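# The Night Shift Moves Upstairs

When Hedgate put its first picking arm on the returns line, the shift lead was told that the job would stay the same. Marichka Hrynyshyn held that post for two years. Her present title is cell planner, and her desk is on the mezzanine, forty steps above the conveyor she used to walk.

Hedgate handles returned household hardware for three retailers from a single building outside Jeltotby. The returns line processed 939 cartons on its busiest day in August. Of the 78 people on the payroll, most still open, sort and repack by hand. A smaller group now works almost entirely in simulation, where each new pick is tried before any arm on the line is allowed to attempt it. The software is called Flidolow. It renders the view from just behind the gripper, and planners review those views as stills.
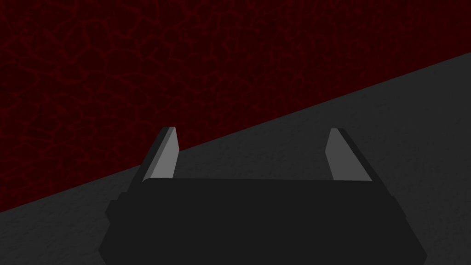
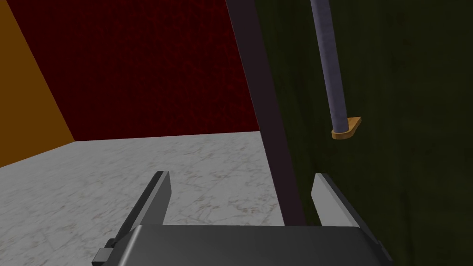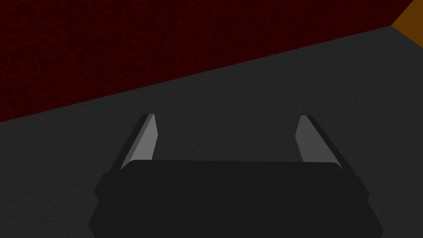 Review is the part of the job that took longest to staff. A planner opens a run, steps through it and writes a note against any view where the approach looks doubtful. The notes are short and follow a fixed order: state of the fingers, what lies between them, what is near them. In all three stills here the first two entries would be the same, fingers open and nothing held. The third entry differs. In the second still a large dark green surface stands close on the right, and a slender rod with a tan-orange cap hangs ahead of the right finger, so a planner would record both under clearance. The other two show bare gray surface between the fingers, and the clearance field gets a dash.

Hanna Moroz came to the planning desk from repacking and trained on it for 3 weeks. She found the software easy and the viewpoint hard. On the floor she judged distance by moving her head. On the mezzanine she has to wait for the next view, or ask for another run.

"My hands used to know when a carton was going to tip," she says. "Now I have to write down why I think so."

The pay scale has been slow to follow. Planning was first graded as clerical work, below line lead, and Hrynyshyn kept her old rate only through a personal exception. A revised grade took effect in August. It places planners level with line leads but drops the night supplement, as planning runs are scheduled for the day shift. For Moroz the two changes nearly cancel out.

The floor has changed less evenly. Repackers nearest the arm no longer lift the heavier cartons, and they report fewer sore shoulders. They also get the items the arm rejects, which arrive without warning and are mostly awkward shapes. Yatsenko, the contractor that maintains the cell, has proposed a separate lane for rejects. Hedgate has approved the drawing and has yet to order the conveyor.

Hrynyshyn still goes down at each shift change, carrying a printout of the day's notes. The repackers read the clearance column first and mark it up in pen, and she enters their corrections the next morning.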